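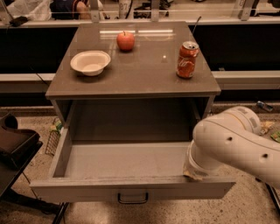 About us

Triser is a small office that helps companies, schools and public workshops to plan and buy robots. We do not build robots and we do not sell them. We help you to decide what you need, what it will cost in the first year and in the years after, and in which order you should buy the things. When the order is placed we stay with you until the equipment is accepted and paid.

Our name is known mostly to people who buy one or two arms, not twenty. The large factories have their own purchasing departments and they know very well what they do. Our customers are the ones who received a budget line with the word "automation" on it and now must fill this line with something sensible before November.

How we started

Triser was founded by Brayden Caron, who worked before as a buyer in a company for laboratory furniture. He was given the task to purchase one robot arm for the test room. The arm itself was chosen in two weeks. Then it was found that the floor anchors were not in the offer, the gripper was not in the offer, the electrical work was not in the offer, and the training was offered only in another city. The project was finished eleven months later than planned, and the extra orders together were more expensive than the arm.

Brayden kept all the papers of this project in one folder. Other buyers began to ask him for a copy. After some time he understood that this folder was more useful to people than many brochures, and from it came our first planning sheet. The sheet has changed many times and it is much longer today, but the first page still has the same title, "What is not in the offer?"

What we do

Our work is divided in four services. You can take one of them or all.

Needs study. We visit you and we look at the task as it is done today, by hand. We write down the objects, their weights, the heights of the surfaces, how the doors and drawers open, how much space there is for an arm to turn. We ask the people who do the task every day, and we ask them without their manager in the room, if the manager agrees. At the end you receive a report in plain language. Sometimes the report says that you should not buy a robot this year. We are paid the same fee in this case.

Budget plan. We prepare a table with all costs for the first year and the next three years. We include the arm, the gripper, spare fingers and pads, the stand or base, safety equipment, electrical work, software licenses, training, service visits, insurance and the hours of your own people. The last point is often forgotten and it is often the biggest.

Tender and comparison. We write the request for offers, we send it to suppliers, and we put the answers side by side in the same format. Suppliers like to describe their products each in a different manner, so this work takes time. We also write the questions that go back to them.

Acceptance. When the equipment is delivered we come with a test list that was agreed before the order. The equipment must do the tasks of the list, with your objects, in your room. Only after this we advise you to sign.

Montes, our test room

Since our third year we have a room of our own, which we call Montes. It has a concrete floor, a low cabinet with drawers, and many ordinary things that you can find in any kitchen or supermarket. We do not keep it very tidy, and most customers tell us that it looks more like their own place than the showrooms they have visited.

In Montes we try small tasks that seem easy on paper. A shallow drawer with one U-shaped handle is a good case. On the data sheet of an arm you can read the reach and the payload, but you cannot read how it behaves against the front corner of a drawer, or if the tip needs a soft pad around it, or what a glossy countertop with lamps above it does to the camera. A bowl, an apple and a can of Coca-Cola are three very different things to pick up, and one gripper does not treat them equally well. After one afternoon in Montes, customers usually change two or three lines in their budget. Most often they take a smaller arm and put the difference into grippers and training.

You can reserve Montes for a half day or a full day. Half days begin at 8:30 in the morning or at 1:00 in the afternoon. Please bring your own objects. If they are dirty, heavy or break easily, bring them even more, but write to us before so that we can prepare the room.

Our tools

Fivomance is our cost table. It is a spreadsheet and we never wanted to make it something more complicated. It contains at this moment 846 cost lines from finished projects, each one with the year, the type of equipment, the price in the offer and the price that was finally paid. When we prepare your budget plan we compare your lines with these ones. In 564 of them the final price was higher than the offer. We do not publish the table, and the names of customers and suppliers are removed from it before anybody else in the office can use it.

Givimik is our checklist for acceptance. It has 13 sections, beginning with the transport boxes and ending with the passwords. Customers of the acceptance service receive it on paper and as a file, and they may use it again for other purchases without asking us.

How we are paid

We work for fixed fees which are written in the contract before we start. We do not take commission from suppliers, also not in the form of discounts, trips or equipment. The arms and grippers in Montes were purchased by us at normal price or rented at normal price. If a supplier lends us a machine for a comparison, this is written on the first page of the report, together with the dates when it came and went back.

We are asked sometimes to work for a part of the savings. We refuse this politely. A consultant who earns from savings will cut the training first, and the training is the last thing we would like to cut.

What we ask from you

Before the first meeting please collect the following. It does not need to be complete or beautiful.

The amount of money available, and the date until it must be spent.
The name of the person who will sign, and the name of the person who will work with the machine.
A plan of the room with measures. A drawing by hand is fine.
Some photos or a short video of the task as it is done today.
Any offers you have already received, with all attachments.
The rules of your organization for purchases, especially the limit above which you need three offers.

If you are a school, please tell us also the months when the workshop is closed. Installation during lessons is possible but it costs more and everyone is nervous.

The people

We are a team of 11. Four of us come from purchasing, three from maintenance, two from teaching in technical schools, and two keep the office and the accounts. Brayden Caron still does the first visit for many of the projects and he answers most of the letters about budgets. The colleagues from maintenance are responsible for Montes and for all acceptance tests. None of us has English as the first language except one, so if a sentence in our report is not clear, please ask, and we will write it again.

Once in the year we take one or two trainees, usually from spring to autumn. They work in the test room and in the comparison of offers. Trainees are paid. We prefer people who have repaired something before, it can be a bicycle or a washing machine.

When you should not call us

We do not plan complete production lines, welding cells or vehicles that drive outside. For these tasks there are engineering firms with the correct licenses, and we can give you a list of questions for the first talk with them. We also do not help when the order is already signed and the dispute with the supplier has begun. In that situation you need a lawyer and not us, although we can explain to the lawyer what a missing gripper flange means.

Contact

Write to the office with a few lines about your task and your time plan. You receive an answer within three working days, and a first call of half an hour is free. In the weeks before the end of the budget year we have many requests, so if your money must be spent by December it is better to write to us in the summer. Visits to Montes are by appointment. The entrance is at the back of the building, beside the loading door, and the bell is marked Triser.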